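Vulley Manual Die-Cutting Machine, A4 Platform

Product no. 2572
Availability: in stock, ships from the Handero warehouse
Supplied with: base plate, two cutting plates, magnetic shim, embossing mat

The Vulley is a hand-cranked roller machine for cutting and embossing paper, cardstock, vellum, felt and thin craft foam. It accepts steel-rule dies, thin wafer dies and standard embossing folders up to A4 width. The side arms fold up against the body for storage and lock the crank when closed.

The rollers are steel and run in sealed bearings. Roller gap is fixed at the factory and should not be altered by the user. Pressure is set by the plate stack, which is printed on the underside of the left arm and repeated in the manual. For wafer dies, the order from the bottom is base plate, cutting plate, paper, die with the cutting edge down, cutting plate. Add the magnetic shim under the lower cutting plate for intricate dies or for cardstock heavier than 300 gsm.
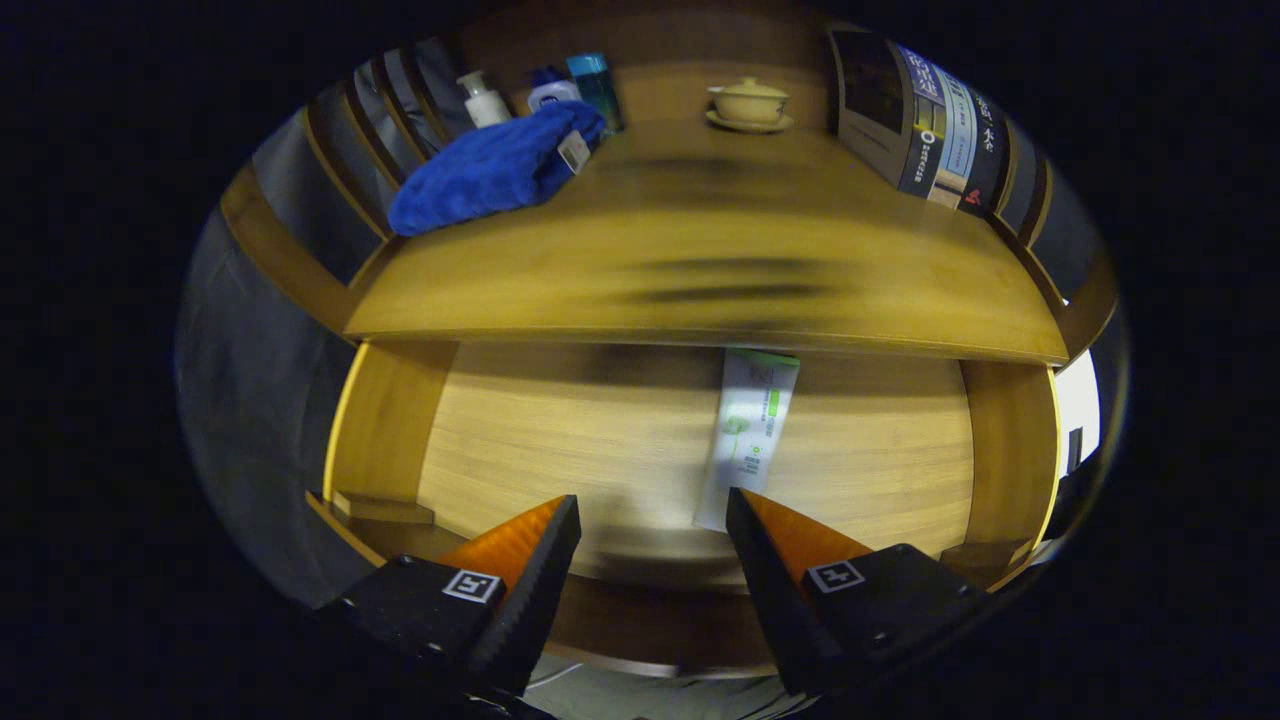
Can I use embossing folders from other brands?
Folders of standard thickness will work with the base plate, one cutting plate and the embossing mat. For deep 3D folders, leave out the mat and use the thin adapter plate, product no. 1159, sold separately.

Cutting plates are consumables. Score marks are normal and do not affect the cut until they become deep enough to print through on the paper. Turn and flip the plates regularly – a plate always used the same way up will bow. A bowed plate can be flattened by running it through curved side up. Replacement plates are sold in pairs as product no. 2360.

Do not force the crank. If resistance rises sharply, reverse the plates out and check the stack. Do not oil the rollers.

Compatible die sets
Pita Borders and Corners, designed by Judite Falcão
Pita Layered Florals, designed by Leonilde Amaral
Tremblay Alphabet, upper and lower case, product no. 1941
Tremblay Nested Ovals

The Tremblay Alphabet cuts cleanly in cardstock and felt. Foam over 2 mm thick is not recommended with any wafer die.

Warranty covers the body, crank and rollers. Plates and mats are excluded. For spare parts, write to Niilo Savolainen at the service desk and quote the serial number from the base – orders placed in December are handled in January.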